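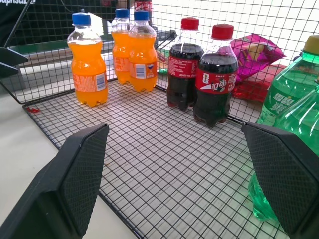 Plastic drink bottles, the first group of packaging in the study.

Eltinero, Soltitz office
Progress report to the Hunt Fund, project Ila
May 23, 2020

The aim of project Ila is that the households of Soltitz put more light packaging in the right container. With this report we inform the Fund about the work of the second period and about the use of the second payment.

1. Household survey

We sent the questionnaire to 641 households and received 168 answers. We had hoped for more. Many people were at home in these weeks, but our plan was to go from door to door, and this was not possible. The paper forms were put in the mailboxes together with the water bill, and the town did not charge us for this.

The answers about bottles are clear. Most families know where the bottle goes, but they are not sure about the cap. The answers about snack bags are very mixed. Many families put them with the paper, and others burn them in the stove, which we did not expect and which we will mention to the town. 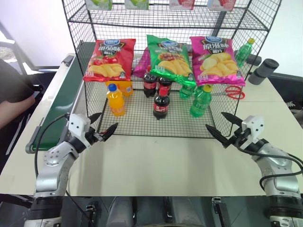
Please tell us one time what to do and then do not change it, wrote one household on the back of the form. In the last years we had three different leaflets, and my mother still follows the oldest one.

We received similar remarks from other streets. For this reason we stopped the printing of the new leaflet until the sorting company confirms the rules in writing. The letter was promised for the end of May.

2. Collection points

Of the 7 collection points in the plan, 2 are still without a roof. The supplier has delivered the posts but the panels are late. The other points are in use. The point behind the school is emptied too seldom, and the neighbors have complained about wasps. We asked for one more pickup in the week.
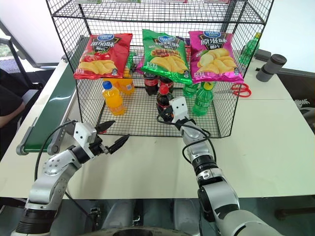 Chip bags and drink bottles, both covered by the survey.

3. Budget

The spending is below the plan. Travel and room rent were almost not used. We ask the Fund for permission to move this money to printing and postage. The new table is in the annex, and the total amount stays the same.

4. Next steps

The school lessons are moved to the autumn. We will repeat the questionnaire in a shorter form, with the question about caps written in a simpler way.

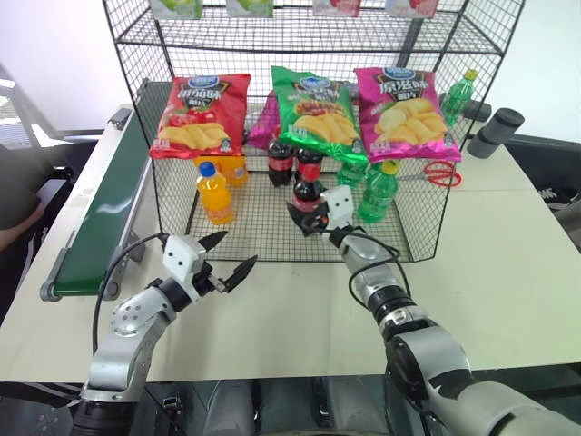

Chip bags in red, green and pink on a wire rack, with drinks below.

We kindly ask for an answer about the budget change before the leaflet goes to the printer.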